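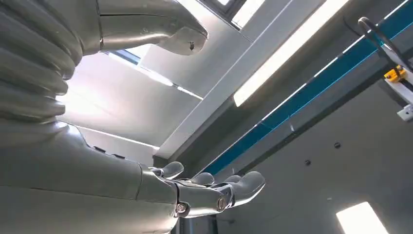 Drallside Rain Gauge Readings, version 6

Daily rainfall totals copied out of the paper logbooks kept at Drallside, plus a smaller set from the Rumham gauge. Plain CSV, one row per reading. Maintained by Mihret Gebru. Last changed August 2, 2020.

Please read the problems section before you plot anything. Version 5 was used to argue that the valley is getting drier. I don't think the data can carry that claim, and I don't think it can carry the opposite one either.

What is in the files

drallside_daily.csv: the main series, with date, depth in millimeters, observer initials and a remarks column.
rumham_daily.csv: same columns, much shorter, with long gaps.
pages.csv: one row per logbook page, 452 of them, with a note on how readable each page was.
changes.txt: what was altered between versions and who altered it.

Empty depth means no reading was written down. Zero means the observer wrote a zero. A lot of people fill the empties with zeros as a first step. Don't.

How the numbers got here

Siyabonga Sithole and I typed every page separately and compared the results. Where we disagreed we went back to the page, and where we still disagreed the row is marked "disputed" and both values are given in remarks. There are 235 disputed rows. Most are a 1 that could be a 7. The rest are decimal points that may be specks in the paper.

We did not use text recognition software. We tried the Darico package on a few pages and it returned very confident nonsense.
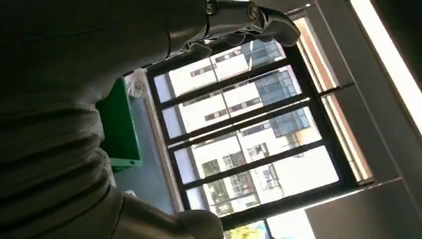 Known problems

The gauge was moved. The logbook says so in one line, "gauge now by the wall," with no distance and no direction. A wall can shelter a gauge and cut the catch. Any step in the series at that point is suspect, and I have not corrected for it. I wouldn't know by how much.

Round numbers. One observer, initials only, recorded almost 19 percent of wet days as exactly 5 mm. I have never met rain that tidy. The rows are left in, and you can filter on the initials if you share my doubts.

Reading time. The rule on the inside cover is nine in the morning. The remarks mention "after lunch" often enough that I would not trust any single day to be the right day. Monthly totals are safer.

Snow. Some observers melted it and measured the water. Others seem to have written down the depth of the snow. The November rows are the worst for this.

About the Lukáč correction

Several users have asked for the Lukáč wind correction to be applied. It needs wind speed at gauge height, and we have no wind speed at any height. Earlier versions used values borrowed from elsewhere, which made the curve smoother and told us nothing. I took it out in version 6. If you need the old column, it can be rebuilt from changes.txt, but please don't cite it as measured rain.

Reporting errors

Send the page number, the date and what you think it says. "The summer totals look low" is something I can't check.

Reuse is free with credit. Say which version you used.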